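Questions we keep getting about the Valby owners' day in September. Answers by Caradog Kemeys, who has been to enough of these to lower his expectations.

**Do I need to own a Wostis to come?**
No. The flyer says "owners only," but the gate has never checked. Passengers pay the same 26 dollars as drivers, so don't expect a discount for riding along.
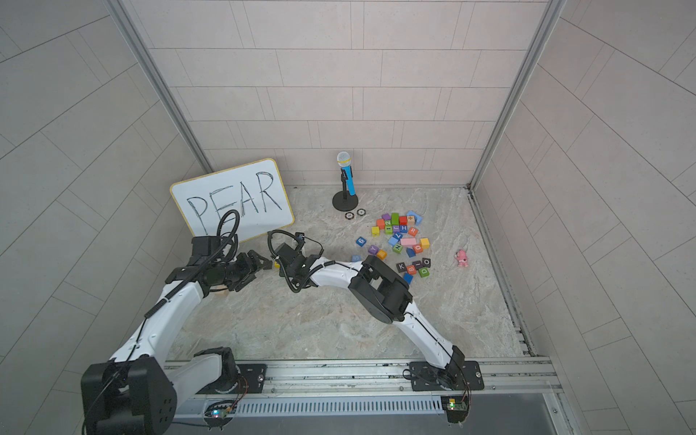

Parking is separate. It's 40 dollars if you want the paddock side, and I can't see what the extra money buys besides a shorter walk.

**Will there really be track time?**
The organizers say yes. Last year "track time" meant three slow laps behind a van – bring a helmet anyway.

**Is the Skullent exhaust offer worth it?**
They quote 744 dollars, down to 395 on the day. Lutfa Mollah asked for the regular price in writing and is still waiting. I'd shop around first.
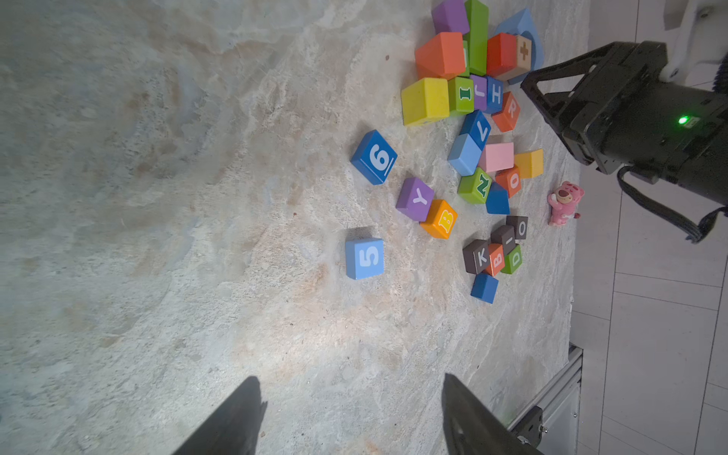
*Lettered and numbered blocks on a marble-patterned tabletop.*

**Can I trust the noise limit on the website?**
Call Zamfira Sârbu at the club desk before you load the trailer. The page has changed twice since June. 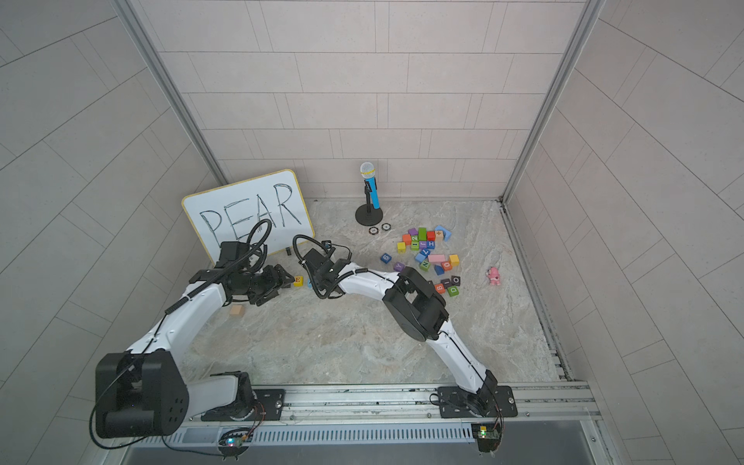

She can also tell you if your tires will pass inspection, though the inspector gets the final say and doesn't always agree with her.

**What about refunds?**
Rain doesn't count. Neither does a breakdown on the way.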